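Kitgate bottle and lamp demos: README

Hi, and thanks for downloading! Everything in this folder is one robot arm being driven by a person, over and over, on the same pine table. Read at least the part about the gripper labels before you train on any of it, please.
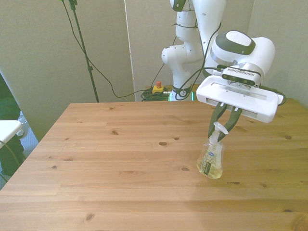
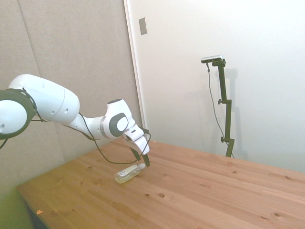
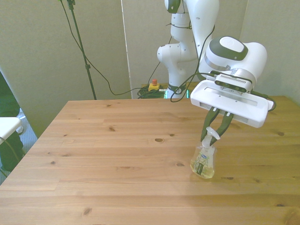
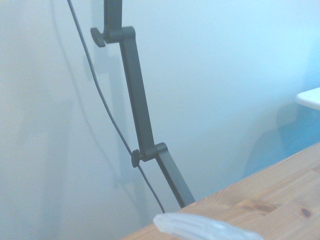
Godivside, 2024-12-19

What's in the folder

There are 200 episodes, and every one was teleoperated. I did most of the driving and Remedios Sebastian did the rest, and I'll admit hers are smoother than mine. The driver field in each episode's metadata tells you which of us it was, in case you want to filter me out (no hard feelings!).

The tasks come in 3 families:

bottle_upright: close the gripper on a standing bottle near the top, lift it, put it back down. The pump bottle and the spray bottle both live in this one.

bottle_lying: pick up a small bottle that starts on its side. Much harder to drive than I expected. My first few attempts mostly pushed the thing across the wood.

lamp: approach the desk lamp and nudge one of its joints to a new angle. We only have 28 of these and I wouldn't train on them alone.

Cameras

You get a fixed view of the table plus a wrist view, recorded at 30 frames per second and already lined up in time. The wrist camera sees a lot of wall in the lamp episodes, and you'll often get a blurry bit of finger at the bottom of the picture. I left all that alone. If your pipeline likes to crop, crop on your end, and keep the originals, because the finger is a pretty useful cue for where the gripper is.

How we drove it

The leader device is a Jernia hand controller with a trigger for the gripper. Hold the side button and the arm follows your hand, let go and it stays put. We used that clutch constantly, so expect little pauses in the middle of reaches. Ro-un Nam wrote a script that trims them (trim_idle.py, in tools) and it works well on the upright bottles. On the lying ones it sometimes eats the slow part right before the grasp, so check a handful by eye first.

A few episodes in bottle_upright were done the other way, by taking hold of the arm and moving it by hand. These have mode set to "hand" and you may catch an arm or sleeve in the fixed view. They're kept in their own subfolder. Don't mix them in blindly, the speeds are very different.

About those gripper labels

The gripper column in the table files is the commanded width, and the measured width is in gripper_meas. On a squishy bottle those two can disagree quite a bit, and if you train on the wrong one your policy will look like it's forever trying to squeeze. I lost most of a week to this. Sivaprasad Venkataraman spotted it in one look at a plot, which was annoying and also very welcome.

Failures

They're in there! Drops, tips, missed grabs, all marked success = false. Kamala Poojary went through the whole set and did the marking, so it's one person's judgment throughout. Her rule for the bottles was simple: standing where it should be at the end, or no.

Known problems

Daylight changes between episodes and I made no attempt to control it. Same table, same walls everywhere, so please don't expect anything trained on this to cope with your kitchen. The Sundaram loader reads the older folder layout and will skip the hand subfolder without a warning. Noémie Gauthier has a fix planned for March.

Found something odd? Open an issue with the episode name and the time in seconds where it happens. Screenshots are nice too, but I do need the episode name.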